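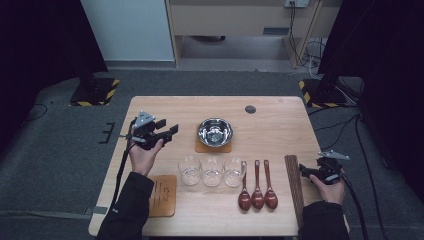 Two hand-held grippers in use at a table set with cups, spoons and a steel bowl.

Hand-held gripper procurement is the planning and purchase of gripper units that a person holds and operates, used to record manual tasks for robot training. It is usually budgeted apart from the purchase of robot arms.

Costs

Grippers are normally bought in pairs, one for each hand, and a spare pair is often ordered at the same time. Cables, mounting plates and replacement fingers may be priced separately. At the Brindport workshop, the first budget allowed for 2 pairs and 300 hours of recording, but left out cables - an omission corrected in November. Anil Nambiar, who drew up the revised plan, moved cables and fingers to a yearly consumables line.

Workspace

A station needs a table, floor space on the operator's side and a safe route for cabling. Tableware and other props are a minor expense. Bowls, cups, spoons and chopsticks are common choices, as are coasters and placemats.

Purchasing models

Some buyers order complete kits from one supplier, such as Kamell. Others buy the grippers alone and source the furniture locally. Leasing is less common and tends to suit projects shorter than 91 days.

See also

Robot end effector
Teleoperation
Equipment leasing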